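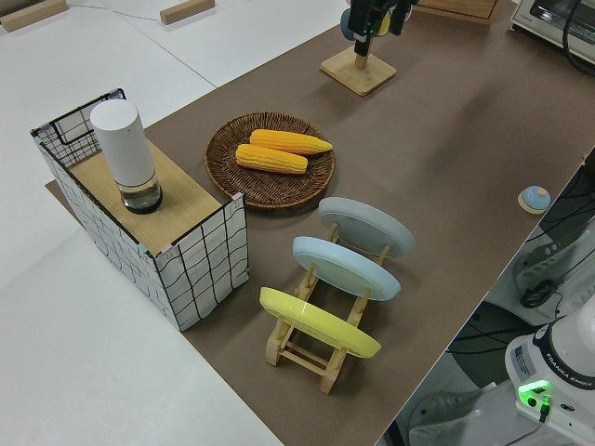
3.2 Classification of supports and holders

Objects kept on kitchen work surfaces were coded at two levels. The first level records the object itself (plate, bottle, vegetable, appliance). The second records whatever the object rests on or in, when that is something other than the work surface. We call the second item a holder. A plate lying flat on a table has no holder; a plate in a rack has one. The distinction was introduced after the pilot in Irnmont, where coders who recorded only the uppermost object lost most of the information on how surfaces were divided.

The full inventory contains 2533 objects from 37 kitchens. Of these, 1694 were recorded with a holder and the remainder stood directly on the surface. Fixed items such as sinks and built-in hobs were excluded, as were objects stored behind a closed door. Small appliances were included if they could be lifted by one person without tools.

Holders were assigned to one of four classes. Class A (flat) covers trays, mats, boards and other items with little or no rim. Class B (slotted) covers racks that keep objects separate and upright. Class C (enclosed) covers boxes, baskets and crates with sides on at least three faces. Class D (raised) covers stands and posts that lift an object off the surface. A holder was assigned by its form and the way it was being used at the time of recording, without reference to the name under which it was sold. The Dogbe scheme, which sorts kitchen goods by retail category, was tested in the pilot and dropped. It placed the same wire basket under three headings depending on whether it contained fruit, linen or nothing.

Figure 3 includes forms relevant to each of the four classes. The round wicker tray carrying two ears of corn is Class A. The wooden dish rack, with three plates held in its slots, is Class B. The box with white panels and a black wavy grid pattern falls in Class C by its form. The square wooden stand with its short post is Class D. The toaster oven is coded as an object at the first level.

The box in Figure 3 also illustrates a coding difficulty that came up repeatedly. It has sides, and would be Class C if objects were kept inside it, but it is topped with a light wooden board and a white cylindrical container stands on the board. Under our rules the container is therefore recorded with a Class A holder, and the box is entered as the holder of the board. Chains of this kind were followed down to the work surface. The box itself sits partly on a brown mat. Partial contact was recorded with the code P and counted as contact for the purpose of the chain, so the mat is the lowest holder on that side.

The longest chain in the inventory had five members. Most had one. Chains longer than two were found mainly where the surface was shallow and backed by a wall, and hardly ever on tables that could be reached from both sides.

3.3 Spacing and orientation

For Class B holders we recorded whether the objects were of one type, the number of occupied slots, and the order of occupation. Order was written from the nearest slot to the farthest as seen from the recording position. In Figure 3 the sequence is yellow, light blue, pale gray. Color was noted only where plates could not otherwise be told apart. It was not analyzed further, but it proved useful to the second coder when matching sheets to photographs.

Empty slots were not given a code of their own in the first version of the sheet. This was corrected in May, and sheets completed before that point were recoded from the photographs where the rack was fully visible. Where it was not, the field was left blank. Blank fields are treated as missing in all tables and were not replaced by estimates.

For Class A holders we recorded the number of objects and whether their long axes were parallel, crossed or mixed. Round objects were entered as having no axis. The two ears of corn on the wicker tray are entered as parallel, although one is slightly offset from the other. An angle of less than 20 degrees between axes was accepted as parallel. Coders judged this by eye, with a printed card for comparison. A protractor was tried in Zudholm and slowed the work without improving agreement.

Distances between neighboring holders were grouped into three bands: touching, closer than one hand width, and farther apart. A hand width was fixed at 90 mm for all coders. Distances were taken at the base of the holder, so a rack with leaning plates may have a larger recorded gap than its appearance from above would suggest.

3.4 Reliability

All sheets were entered on the Miltex form, version of April 2021. Afroza Seneviratne coded the complete inventory. Esi Abubakari coded a subset of nine kitchens independently, without access to the first set of sheets. The coders agreed closely on Classes B and D. Disagreement was concentrated between A and C, and nearly all of it involved trays with raised rims. A rim height of 30 mm was then adopted as the boundary, and the disputed cases were recoded jointly.

A second source of disagreement was the treatment of containers. Bottles, tumblers and jars hold their contents and could be read as Class C holders. We coded them as objects in every case, and liquid contents were not entered. The white container in Figure 3, which has a transparent lower section with a small amount of clear liquid in it, counts as a single object. The same rule was applied to salt cellars, oil bottles and lidded tins. Open bowls were the exception: a bowl with separate items in it was coded as a holder, and an empty bowl as an object.

The form allows up to 4000 entries per file, so the inventory was kept in one file throughout. Entry numbers were not reused after deletion. Gaps in the numbering of Appendix B reflect records removed as duplicates, most of them from kitchens in which the same table had been recorded from two sides.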